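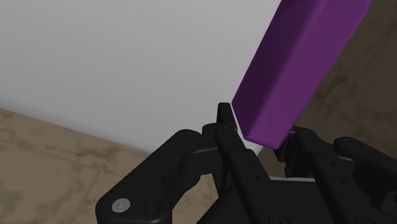

4 min read

Plavholm Soccer Club Extends Dual-Nationality Player Program Through Next Season

April 3, 2020 — Plavholm Soccer Club will keep its dual-nationality player program running for another full season, the club announced today. The program helps young players who hold, or may qualify for, more than one passport understand which national teams they can play for, what paperwork is involved and what happens after they make a choice.

The extension covers the boys' and girls' academies as well as the reserve squads. Funding comes from the club and from Kokkinos, the sports travel company that has backed the program from the start. The new agreement replaces one that was due to run out in October.

Soccer's rules on national team eligibility are long, and they have been changed more than once. A player can have a claim to one country through birth, a second through a parent and a third through a grandparent or through years of residence. Playing in certain official matches for one country can limit the chance to play for another later on. Families often hear about this for the first time when a call-up letter arrives, with a deadline of a few days.

The club set up the program after several academy players received invitations to youth camps in the same month and the office had no standard way of handling them. Since then, the club has held 264 one-on-one sessions with players and parents. There are 465 players currently registered across all academy and reserve teams, and any of them can ask for a session. Players do not need to have been contacted by a federation first.

Sessions are free. Each one lasts an hour and is led by a member of the club's registration staff. The player leaves with a written summary that lists the countries he or she may be able to represent, the documents that would be needed to prove it, and any matches already played that could affect the answer. The summary is not legal advice. Where a case is complicated, the club will refer the family to an outside lawyer and pay for the first meeting.

The club does not recommend one country over another. Staff are told not to give an opinion on which national team a player should pick, and coaches are asked to stay out of the discussion unless the player brings it up. A player's decision has no effect on selection, playing time or contract offers at Plavholm. This has been written into the academy handbook, and it will stay there under the new agreement.

What is new for the coming season

There are 3 changes to the program.

The first is the minimum age. Sessions have been open to players 15 and over. Starting in October, players can book from the age of 13, as long as a parent or guardian attends. Youth national team camps now start early enough that waiting until 15 left some families without information when they needed it.

The second is record keeping. The club will move its eligibility files to Cirnix, the registration software it already uses for match reports and medical forms. Passport copies, birth records and appearance histories will be held in one place, and players will be able to request a copy of their own file at any time. Files for players who leave the club will be handed over to the family and then deleted.

The third is a travel fund. Kokkinos will put money toward the cost of getting documents, such as trips to consulates, certified translations and replacement birth certificates. Players can apply for up to $300 each per season. Applications will be reviewed by the academy office, and receipts are required. The fund does not cover travel to national team camps — those costs are normally met by the federation that issued the invitation.

Sessions during the shutdown

All training and matches at Plavholm remain suspended, and the club offices are closed to visitors. Eligibility sessions already on the calendar will go ahead by phone or video at the booked time. Families who would prefer to wait and meet in person can move their appointment without losing their place in line.

Many youth international camps and tournaments have been called off or pushed back. Players who had accepted an invitation should check with the federation before making any plans. The club will pass on notices as it receives them, but it does not set these dates and may not be told about changes first.

Players who need original documents from a government office should expect delays. The registration staff can still review scans in the meantime and point out anything missing.

How to book

Current players and their parents can request a session through the academy office by email or by using the form in the player section of the club website. Requests are answered in the order they come in. Players with a call-up deadline should say so in the first line of the message — these requests are moved to the front.

Academy players at partner club Skakico may also book under the existing cooperation agreement between the two clubs. They should contact their own academy office first.

About Plavholm Soccer Club

Plavholm Soccer Club runs senior, reserve and academy teams for men and women.

Media contact: Plavholm Soccer Club press office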